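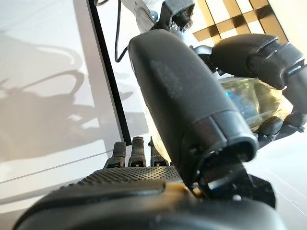

Palm up close, fingers standing up behind it.

I have been thinking a lot about grip lately, mostly because of the plum jam. We put up a big batch in September, as we do every year, and I must have been feeling strong that afternoon. Come December I couldn't get a single one of those lids to budge. I tried the tea towel, I tried the hot tap, I tried whacking the bottom with the heel of my hand the way my grandmother did (she made it look so easy, and her jars always gave that lovely little pop), and in the end I had dry toast and sulked about it.

When you're young you never give your hands a thought. They do up your buttons and carry the groceries and peel the potatoes, and you save all your worrying for your knees. Then one morning the childproof cap on the vitamins wins, and you stand there in your dressing gown feeling quite insulted.

So I've been doing exercises! The physiotherapy clinic in Jultton sent me home with a lump of putty the colour of a boiled carrot and a sheet of drawings. You squeeze it, then you roll it into a sausage and pinch your way along, and then you make a doughnut and stretch it open with your fingers from the inside, which I find the hardest by far. I do it at the kitchen table while the kettle boils. The dog is convinced the putty is cheese and has to be put out in the hall.

I've also gone back to knitting, after a long sulk over a cardigan I won't describe. I'd read somewhere that knitting was bad for stiff hands, but the clinic told me a bit at a time was fine as long as I stopped before I got sore. That is a tall order for anyone who has ever said "just to the end of the row". I have a shawl on the go in a grey-blue wool called Grirkau, nice and springy, and the pattern starts with 11 stitches and grows. And grows. I'm at the stage where every row seems longer than the jam season. The wooden needles are kinder to me than my old metal ones, I think partly for the warmth of them, and I've wound a bit of foam around the fat end of my crochet hook for when I drop something.

As for the kitchen, I've given in and bought one of those rubber discs for lids, a Zoter, from the hardware store near the bus loop. It cost less than a coffee and it lives on the side of the fridge. I was a bit sniffy about it at first, I admit, having always thought of those things as belonging to other people's kitchens. Well, it opened the plum jam on the second try, and I went straight on and opened the pickled beets as well, which we didn't even need. We had them with supper three nights running.

Next on my list is the garden tap, which drips unless you really lean on it, and my good secateurs want sharpening before the apple tree gets its haircut. If anyone has a favourite pair for smaller hands, do leave me a note in the comments. I'd love something with a softer spring.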